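Gonero Support > Kitchen Scene Pack > Tickets
Subject: Arm stops short on "put away" task after updating the scene pack
Product: Gonero Kitchen Scene Pack, subscription, two seats
Account: Skisau
Opened: September 14, 2018
Status: Waiting for customer
Priority: Normal

Original request

We took out the subscription in February to try out pick and place jobs in simulation before buying any hardware. It has worked well enough up to now. After the last scene pack update the "put away" task no longer finishes in one of the kitchen layouts. The arm picks up the item, lifts it, and then stops. The log says "goal not reachable" and the run is marked as failed after 30 seconds.

The other layouts still work with the same task file. We have not changed the robot model or the gripper settings. I have reinstalled the pack and cleared the asset cache and neither made a difference.

We are due to decide whether to renew, so I would like to know if this is a fault in the pack or something at our end.

Reply from Gonero Support

Thank you for the report. Please can you send the following:
- the task file
- the run log with the detail level set to 2
- whether the cupboard doors are fixed or free to swing in your settings
- a render taken at the point where the arm stops

Please also check that the collision shapes were rebuilt after the update. This is under Scene, Tools, Rebuild. It does not happen by itself if the project was made with an older version.

Customer reply

Task file and log attached. Doors are set to free. I had not rebuilt the collision shapes, so I did that and ran the job again.

Results:

Run 1, shapes rebuilt, doors free. Failed, same message.
Run 2, shapes rebuilt, doors fixed shut. Passed.
Run 3, shapes rebuilt, doors fixed open. Failed, same message.
Run 4, old shapes, doors fixed shut. Passed.

So the rebuild does not seem to matter but the doors do. Fixing them shut is no use to us as a lasting answer, as half of our jobs involve putting things in the cupboards.

I also left a batch of 190 runs going with the doors free and random start positions. 23 of them failed, all with the same message. I looked through several of the failed ones and each had an upper door open at the start of the run.

Reply from Gonero Support

That is very helpful. We can repeat the fault here with your task file.

The log shows the planner treating the open door as a solid block much deeper than the door itself. The glazed doors were replaced in the last update and the new ones have a simple box as their collision shape. When the door is shut the box sits inside the cupboard and does no harm. When it is open the box sticks out into the room and the planner finds no clear path to the goal. Rebuilding does not help as it uses the same box.

Until the fix is out, please try this:
1. Close the project.
2. Open the layout settings and find the entry for the upper doors.
3. Change the collision type from "box" to "mesh".
4. Save, reopen the project and rebuild the shapes.

Planning will be a little slower. We would still like the render if you have it.

Customer reply

Changed to mesh and running the batch again now. I will post the figures when it is done. Render from a run with the door open is attached.

On renewal, we have also had a quote from Risow for their own scene library, so a date for the proper fix would help us.
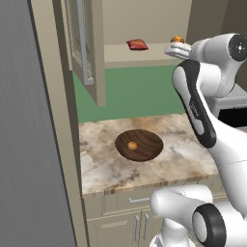

Kazmi: Same message on our account with the glazed doors, and changing box to mesh cleared it for us. Planning takes longer on every run though, so please add us to the list for the fix as well.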